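Prirkivach PK-4 Thermal Compound, 4 g syringe
Reviewed 22/10/2018

The PK-4 has been on my bench since May, and I have used up two syringes of it. It is a gray, non-conductive, silicone-free paste sold mostly through small parts dealers. I bought mine from Brandão, who shipped it in a padded envelope with the plunger taped down. The syringe comes with a plastic spreader, a screw cap, and a folded sheet of instructions in very small type.

My interest was in older two-channel workstations and entry-level servers, the kind that get refurbished in batches and then run for years without anyone opening them again. For that work the peak number matters less than how the paste spreads, how it ages, and how much trouble it is to remove.

Consistency

PK-4 is stiff. At normal room temperature it comes out of the syringe in a short rope that holds its shape. Spreading it by hand with the supplied tool is slow work, and the tool flexes too much to be useful. I stopped spreading it after the first few machines and went to a single line down the middle of the heat spreader, letting cooler pressure do the rest. Coverage was complete on coolers with screw mounting. On push-pin coolers it was not always complete at the corners. Warming the syringe in a pocket for a few minutes helps.

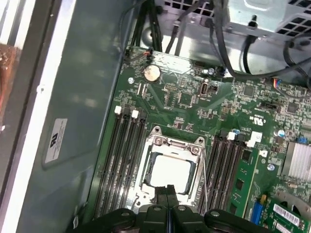
Removal is where I expected trouble, given the stiffness, and there was some. Fresh PK-4 wipes off with a dry lint-free cloth. After a few months of use it leaves a film that needs isopropyl alcohol and a second pass. The film collects at the edge of the heat spreader, where a cloth does not reach well. A cotton swab does. Allow five minutes per processor, more if the last person was generous.

Temperatures

The test machine was an Irnthorpe workstation with the stock cooler, fan fixed at 900 rpm, side panel on, ambient held at 22 C. Load was a looped compile job. PK-4 settled at 52 C on the hottest core. Erance Standard, the paste I have used for years, settled two degrees higher under the same conditions. I repeated both with fresh applications and got the same gap. Two degrees is measurable, but it will not change how any of these machines behave.

Over time the result is better. After 400 hours of load the PK-4 reading had not moved. Erance had drifted up by a degree. On pulling the cooler, the PK-4 was still soft across the full contact patch, with no dry ring.

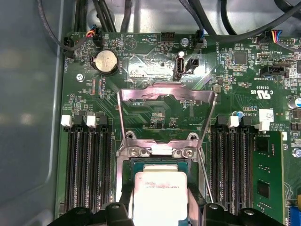 Processor held over the socket, load plate up.

Packaging and shelf life

The screw cap is the weak point. It does not seal fully, and one syringe left cap-up in a drawer had a hard plug at the tip that had to be dug out with a pin. Store it cap-down in a bag. The graduations on the barrel rub off under alcohol -- a small thing, but you lose track of what is left.

The label claims a working range up to 260 C. I have no means of testing that and no use for it.

Rating

Performance: 4 out of 5
Ease of application: 3 out of 5
Removal: 3 out of 5
Packaging: 2 out of 5

I will buy it again for machines that are going out the door for good. For anything I expect to reopen within a few months, Erance still cleans up faster and costs less per gram.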